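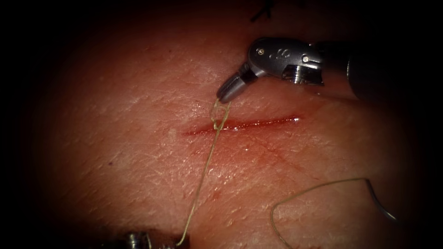 How Does a Car Stop? Brakes Explained

A family car can weigh as much as 30 grown-ups standing together. When it is moving, all that weight wants to keep moving. The job of the brakes is to slow it down and bring it to a stop when the driver asks, using one foot on one pedal.

This page explains how that works. There are some long words in it. Each one is explained the first time it comes up.

Moving things have energy

Anything that moves has energy. Scientists call it kinetic energy. A rolling marble has a little. A rolling car has a lot. The faster something goes, the more kinetic energy it has, and the amount goes up quickly. If a car doubles its speed, it has four times as much kinetic energy as before.

Energy can't just vanish. To stop a car, you have to turn its kinetic energy into some other kind of energy. Most brakes turn it into heat.

Try this: press your palms together and rub them back and forth as hard as you can while you count to ten. Your hands get warm. The rubbing is called friction. Friction happens whenever two surfaces slide against each other, and it always makes some heat. Car brakes work by friction too.

Disc brakes

Look through the spokes of a car wheel in a parking lot (ask a grown-up to go with you, and don't touch, as the parts may be hot). Behind many wheels you can see a flat, shiny metal plate. It is called a disc, or sometimes a rotor. The disc is fixed to the wheel, so when the wheel turns, the disc turns with it.

Around one side of the disc sits a strong metal clamp called a caliper. The caliper doesn't turn. Inside it are two brake pads, one on each side of the disc. When the driver presses the pedal, the caliper squeezes the pads against the disc. The pads rub, the disc slows down, and so does the wheel.

If you have a bicycle with rim brakes, you have something very much like this. Two rubber blocks squeeze the rim of the wheel from both sides. Lift the wheel off the ground, spin it, and pull the brake lever slowly. You can watch the blocks close in and feel the lever get stiffer when they touch.

Drum brakes

Some cars have a different kind of brake on the back wheels. Think of a round cake pan turned on its side and spinning. That is the drum. Inside it are two curved pieces called shoes. They are pushed outward until they rub on the inside wall of the drum.

Drum brakes are older than disc brakes and they are cheap to make. They also keep out some of the mud and water. But the heat has a harder time getting out of a drum, and brakes that get too hot don't grip as well. The front brakes do most of the work when a car stops, so that is where discs are most useful.

How does your foot reach the wheels?

The brake pedal is inside the car and the brakes are out at the wheels. Something has to carry the push from one to the other. In most cars it is a liquid called brake fluid.

Liquids are very hard to squash. Fill a plastic syringe (the kind without a needle) with water, put your finger over the end, and push. The plunger hardly moves. Now suppose you join two syringes with a tube full of water. Push one plunger in and the other one slides out. The water has carried your push down the tube. This is called hydraulics.

When a driver steps on the pedal, a rod pushes a plunger in a part called the master cylinder. The master cylinder pushes fluid through thin pipes to all four wheels. At each wheel the fluid pushes on a piston, and the piston pushes on the pads or the shoes.

There is a trick here that makes hydraulics useful. If the second syringe is wider than the first, it pushes harder than you did. It doesn't move as far, but it pushes harder. The pistons at the wheels are wider than the one in the master cylinder, so a small push from a foot becomes a big squeeze.

Most cars also have a brake booster, a round can behind the pedal that adds extra force. The booster gets its help from the engine or from a pump. That is why the pedal can feel hard when a car is switched off.

Why air is a problem

Air is easy to squash. Try the syringe again with air in it and you will see. If air bubbles get into the brake pipes, the pedal squashes the bubbles and less of the push gets to the wheels. Mechanics say the pedal feels "spongy." To fix it they do a job called bleeding the brakes, where they push fluid through the pipes until the bubbles have come out.

A visit to the garage

Darcy Baxter fixes cars at the Uren garage. In August a class came to see her change the brake pads on a delivery van. She held up an old pad next to a new one. The new pad was thick. The old one had worn so thin that the metal plate behind it was almost touching the disc.

"Pads are made to wear out," she told the class. "A pad is easier to replace than a disc."

Keegan Te Moana, who is nine, asked why some brakes squeal. Darcy explained that many pads have a small metal tab on them. When the pad gets thin, the tab touches the disc and makes a high squeaking noise. The noise tells the driver to have the brakes checked. Sometimes brakes squeal just from damp or dust, and then the sound goes away after a few stops.

Brakes that don't lock

If a driver stomps on the pedal on a wet road, the wheels might stop turning while the car keeps sliding. A sliding tire can't steer. Modern cars have an anti-lock braking system, or ABS. A sensor at each wheel checks how fast it is turning. If one wheel is about to lock, the system lets off the pressure for a tiny moment and then puts it back on, many times each second. The driver feels the pedal shake — that is normal.

Saving the energy

Electric cars and hybrids can slow down another way. Their motors can run as generators, which means the turning wheels make electricity and send it back to the battery. It takes effort to turn a generator, so the car slows down. This is called regenerative braking. These cars still have friction brakes as well, for hard stops and for emergencies.

Words to know

Caliper — the clamp that squeezes the pads on a disc brake
Friction — the rubbing force between two surfaces
Hydraulics — using a liquid to carry a push from one place to another
Kinetic energy — the energy a thing has when it moves
Master cylinder — the part that pushes brake fluid when the pedal goes down
Piston — a plug that slides inside a tube

Next page: What Do Tires Do?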